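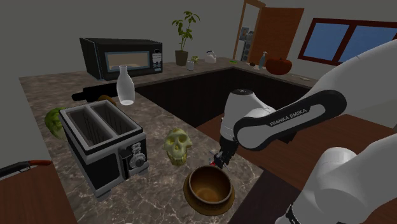
Marble counter, pale veins.

14/09/2019

Up early again. The kitchen question has been going on all week and I am tired of it, so today I sat down with the numbers before breakfast. Virico wants 750 for the deposit and the rest when the stone is delivered. The place in Mellthorpe wants less up front but adds 100 for cutting the corner piece. Dayana says go with Virico and stop thinking about it. She is probably right.

Walked into town to look at tile samples and came home with none. Bought bread, a light bulb and a bag of plums that were half price. It rained on the way back – not hard, but enough to get through my jacket. Spent 30 minutes on hold with the plumber's office and then gave up and left a message.

Dayana Ledesma came by at 2 with the tape measure I lent her in the spring. We measured the long wall again and got a different number from last time, so we measured it once more and wrote that one down. She thinks the short side of the L should stay clear. I want the toaster there, and the bread next to it, the way my mother had it.
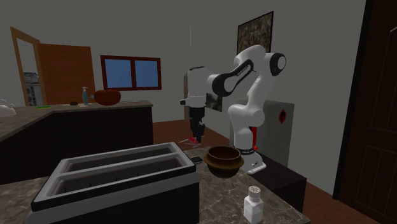

Toaster and brown bowl, marble again.

Made plum jam after she left. It came out thin. Put it in the fridge anyway and washed the pan.

Called my brother in the evening. His knee is better and he is back at work, mornings only. Need to call Virico tomorrow about the deposit and find the receipt for the sink.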